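Gekley House Tenants' Association
Minutes of the August meeting, held in the common room, 7:00 p.m.

Chair: Rafferty Iwasaki
Minutes: Sunita Nakamura
Apologies received from the Thibodeaux household.

1. Previous minutes
Approved with one correction. The July minutes said the laundry room fan was repaired. It was looked at. S. Nakamura will change the wording.

2. Wood surfaces in the common room
The chair read out the quote from Votex for sanding and sealing all the wood surfaces. The price is $1,000, plus $104 for moving furniture. Members asked what the $104 covers when residents moved everything themselves last time. The chair did not know and will ask. The quote also promises "an even tone throughout," and several people doubted that any amount of sanding would do that. 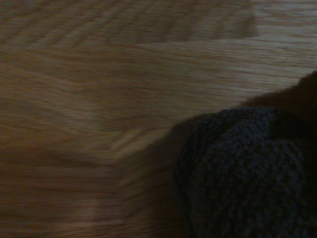 Votex's case for the job rests mostly on the color, which its estimator called "patchy." S. Nakamura questioned whether color is a fault at all. The strips run from tan to a darker brown, with a slanting grain on one and nearly level lines on the piece below it, and she saw no reason to think they ever matched. The chair said the estimator spent less than ten minutes in the room and did not lift a single chair. A member from the second floor was in favor of the work and said the finish feels rough near the window. It was agreed that roughness would be a better argument than color, if Votex cared to make it in writing.

Decision: no deposit to be paid. The chair will get a second quote and ask both firms to price a small test area.

3. Tivby cleaner
A sample bottle of Tivby was left by a sales rep, who says it restores old wood in one use. Members were not convinced. Motion to try it on the underside of the old bench first. Carried, two against.

4. Left items
Cloth items are still being left in the common room after the sewing evening. The chair proposed a box by the door. S. Nakamura pointed out that there was a box last year and it filled up with umbrellas. Box approved anyway, to be emptied monthly.

5. Funds
Balance after the hallway bulbs is down by $26. A request for $100 toward new curtains was held over until someone measures the windows.

6. Other business
The noise complaint from the third floor was withdrawn.

Meeting closed at 8:15 p.m.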